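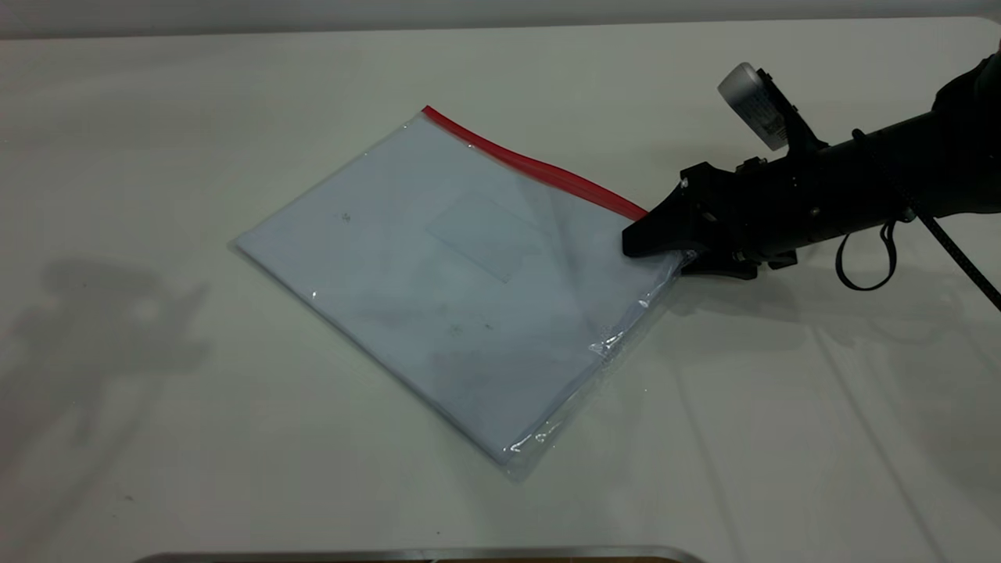 # 행사용품 대여점의 예약·회수 절차 개선

지역사업 실습 과제 최종 보고서
작성: 카마타 아스카, 자넬 사몬테
지도: 나이절 로보덤
제출일: 2019년 4월 20일

## 1. 과제의 배경

마날로는 오드스테드에 있는 행사용품 대여점이다. 아르넬 키암바오와 러블리 키암바오가 함께 운영하며, 접이식 탁자와 의자, 천막, 식탁보, 음료 보온통을 빌려준다. 손님은 대부분 돌잔치나 생일, 동호회 모임, 교회 행사를 준비하는 사람들이다. 배송 지역은 오드스테드와 이웃한 워크몬트이고, 그 밖의 지역은 손님이 직접 찾아가는 조건으로만 받는다.

예약은 전화와 문자로 받아 왔다. 전화를 받은 사람이 공책에 적고, 나중에 벽에 걸린 달력에 옮긴다. 배송을 나간 동안 문자로 들어온 예약은 저녁에 한꺼번에 적는다. 이 방식으로도 평소에는 큰 문제가 없지만 행사가 몰리는 시기에는 같은 천막이 두 집에 약속되는 일이 생긴다. 키암바오 부부가 우리에게 처음 부탁한 것도 이 중복 예약을 막는 방법이었다.

첫 면담을 하고 나서 과제의 범위를 조금 넓혔다. 중복 예약이 생기는 날을 따져 보니 예약을 잘못 적은 경우보다 앞 손님의 물건이 제때 돌아오지 않은 경우가 더 자주 언급되었기 때문이다. 그래서 예약 접수와 회수를 한 절차로 묶어서 보기로 했다.

## 2. 조사 방법

조사는 3월에 4주 동안 진행했다. 방법은 다음과 같다.

- 운영자 면담: 두 사람을 따로 만나 같은 질문을 했다. 접수는 주로 러블리 키암바오가, 배송과 회수는 아르넬 키암바오가 맡고 있어서 답이 서로 달랐다.
- 예약 공책 검토: 손님 이름과 연락처를 가린 사본을 받아 날짜, 품목, 수량, 비고 칸을 표로 옮겼다.
- 배송 동행: 자넬 사몬테가 배송 차에 함께 타고 상차, 설치, 회수 시간을 적었다.
- 시험 운영: 우리가 만든 신청 양식과 회수표를 실제 예약에 써 보았다.

손님에게 설문지를 돌리는 것도 계획했으나 하지 않았다. 행사 당일에는 손님이 바쁘고, 행사가 끝난 다음에 연락하는 것은 운영자가 원하지 않았다.

## 3. 현재 절차에서 확인한 문제

### 3.1 접수 단계

공책에는 수량과 날짜가 잘 적혀 있다. 빠지는 것은 시간과 장소에 관한 내용이다. “토요일 오후”처럼 적힌 예약이 많고, 건물에 승강기가 있는지, 차를 댈 자리가 있는지는 배송을 나가서야 알게 된다. 동행한 배송 가운데 하나는 3층까지 계단으로 의자를 옮겨야 했고, 그 때문에 다음 집에 늦었다.

수량을 정하는 방식도 손님마다 다르다. 참석 인원을 말하는 손님이 있고 탁자 수를 말하는 손님이 있다. 러블리 키암바오는 통화하면서 머릿속으로 바꾸어 계산하는데, 공책에는 계산한 결과만 남는다. 나중에 손님이 인원을 바꾸면 처음에 무엇을 기준으로 했는지 다시 물어야 한다.

### 3.2 재고 확인

마날로가 보유한 의자는 95개이다. 탁자와 천막은 종류별로 따로 센다. 문제는 수리 중이거나 세탁 중인 물건이 이 숫자에 그대로 들어가 있다는 점이다. 등받이가 헐거운 의자는 창고 안쪽에 따로 쌓아 두지만 달력에는 표시하지 않는다. 아르넬 키암바오는 그 상태를 알고 있고, 전화를 받는 사람은 모를 때가 있다.

### 3.3 회수 단계

회수 시간은 대체로 “행사 끝나고”로 약속한다. 손님은 이 말을 당일 밤으로도, 다음 날로도 받아들인다. 물건을 차에 실을 때 수량을 세지만 적어 두지는 않는다. 창고에 돌아와서 모자란 것을 발견하면 어느 집에서 빠졌는지 알기 어렵다. 식탁보와 탁자 다리 고정핀이 가장 자주 빠지는 품목이라고 한다.

## 4. 개선안

### 4.1 신청 양식

온라인 예약 시스템도 검토했지만 두 운영자가 매일 관리하기는 부담스럽다고 했다. 대신 종이 한 장짜리 신청 양식을 만들고, 같은 항목을 문자로 보낼 수 있는 문구를 준비했다. 항목은 행사 날짜, 설치를 마쳐야 하는 시각, 회수 가능한 시각, 참석 인원, 품목과 수량, 층수와 승강기, 주차 위치, 현장 연락처이다. 전화로 받을 때도 이 순서대로 묻는다.

워크몬트 배송에는 추가 요금 4000원이 붙는데, 예전에는 말로만 안내해서 설치 당일에 다시 설명하는 일이 있었다. 양식에는 요금 줄을 따로 두고 해당하면 동그라미를 치도록 했다.

### 4.2 식탁보와 상판 안내

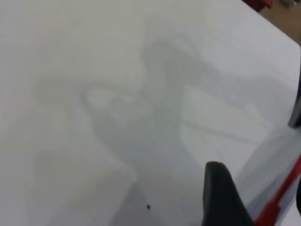 식탁보는 추가 품목이라 접수할 때 자주 빠지고, 설치 당일에 급하게 요청이 들어온다. 손님이 미리 정할 수 있도록 양식 뒷면에 상판과 식탁보에 관한 안내를 넣었다. 사진에 보이는 것처럼 무늬 없는 흰 상판은 갈색 바닥 옆에서 밝게 도드라지므로, 음식만 올리는 상이라면 식탁보 없이 써도 된다고 적었다. 손님이 앉는 상은 다리와 밑에 둔 짐이 보이기 때문에 바닥까지 내려오는 긴 식탁보를 권한다. 색은 흰색, 남색, 베이지 중에서 고르게 하고, 행사 장소의 바닥 색을 함께 적는 칸을 두었다. 이 칸은 러블리 키암바오의 의견으로 추가했다.

### 4.3 날짜별 재고표

달력은 그대로 두고 그 옆에 날짜별 재고표를 붙였다. 한 줄이 하루이고, 칸은 의자, 긴 탁자, 둥근 탁자, 천막, 식탁보, 보온통이다. 예약을 받으면 남은 수량을 바로 고쳐 적는다. 물건이 나가는 날부터 돌아와 확인이 끝나는 날까지를 모두 사용 중으로 본다. 수리와 세탁 중인 것은 빨간 펜으로 빼서 적고, 창고로 돌아오면 줄을 긋는다.

처음 만든 표는 품목을 너무 잘게 나누어서 쓰기가 불편했다. 보온통을 용량별로 나눈 칸은 하루 만에 합쳤다.

### 4.4 회수표

회수표는 두 부분으로 되어 있다. 왼쪽은 설치할 때, 오른쪽은 회수할 때 채우고 양쪽 다 손님이나 현장 담당자의 서명을 받는다. 물건을 세는 순서는 차에 싣는 순서와 같게 했다.

| 순서 | 품목 | 확인할 점 |
|---|---|---|
| 가 | 천막 | 기둥, 줄, 말뚝 주머니 |
| 나 | 탁자 | 상판 긁힘, 다리 고정핀 |
| 다 | 의자 | 등받이, 발 고무 |
| 라 | 보온통 | 뚜껑, 꼭지, 내부 비움 |
| 마 | 식탁보 | 수량, 얼룩, 젖은 것은 따로 |

회수 시각은 “몇 시부터 몇 시 사이”로 적고, 도착하기 15분 전에 현장 연락처로 문자를 보낸다.

## 5. 시험 운영 결과

시험 운영은 아텐 체육관에서 열린 동호회 모임부터 시작했다. 체육관은 문을 닫는 시각이 정해져 있어서 회수 시각을 분명히 약속하기에 좋은 곳이었다. 설치는 예정한 시각 안에 끝났다. 회수 때 식탁보 하나가 모자라는 것을 현장에서 알았고, 무대 옆에 접어 둔 것을 찾아 함께 실었다. 이전 방식이었다면 창고에서 알았을 것이라고 아르넬 키암바오는 말했다.

개인 집 행사에서는 결과가 고르지 않았다. 양식을 모두 채운 손님이 있는가 하면 날짜와 수량만 답하고 나머지는 비워 둔 손님도 있었다. 문자로 여덟 항목을 한꺼번에 물으면 답이 늦어진다. 그래서 날짜, 수량, 주소를 먼저 묻고 나머지는 예약을 확정하면서 묻는 것으로 바꾸었다. 바꾼 뒤에는 답이 더 빨리 왔지만, 시험 기간이 짧아서 그 차이를 수치로 제시하지는 않는다.

시험 기간에 중복 예약은 없었다. 다만 3월은 행사가 많은 달이 아니어서 이 결과만으로 재고표의 효과를 판단할 수는 없다.

회수표 서명은 생각보다 번거로웠다. 행사가 끝난 다음에 예약한 사람이 먼저 돌아가고 다른 사람이 남아 정리하는 경우가 있다. 이때 누가 서명해야 하는지 정해 두지 않아서 빈칸으로 남은 표가 있었다. 최종 양식에는 “현장 담당자” 이름을 예약할 때 미리 적는 줄을 넣었다.

## 6. 한계와 남은 일

조사한 가게가 한 곳뿐이고 두 사람이 일하는 규모이므로, 직원이 많은 대여점에 같은 양식이 맞는지는 알 수 없다. 비용 계산도 하지 못했다. 분실품의 가격과 재방문에 드는 기름값을 비교하려고 했으나 남아 있는 기록이 부족했다.

우천 시 천막 취소 규정도 다루지 못한 부분이다. 운영자는 손님 사정에 따라 그때그때 정하고 있으며, 규정을 글로 만드는 것에는 두 사람의 의견이 갈렸다. 취소 시점에 따라 나눈 초안을 부록에 넣었으나 채택된 것은 아니다.

재고표는 마날로에서 계속 쓰기로 했다. 인쇄용 파일과 문자 문구는 운영자에게 전달했고, 행사가 몰리는 시기가 지난 다음 러블리 키암바오와 한 번 더 만나 빈칸이 많은 항목을 정리할 예정이다.

## 부록 목록

- 부록 1: 대여 신청 양식(앞면, 뒷면)
- 부록 2: 날짜별 재고표 서식
- 부록 3: 설치·회수 확인표
- 부록 4: 우천 취소 규정 초안
- 부록 5: 운영자 면담 질문지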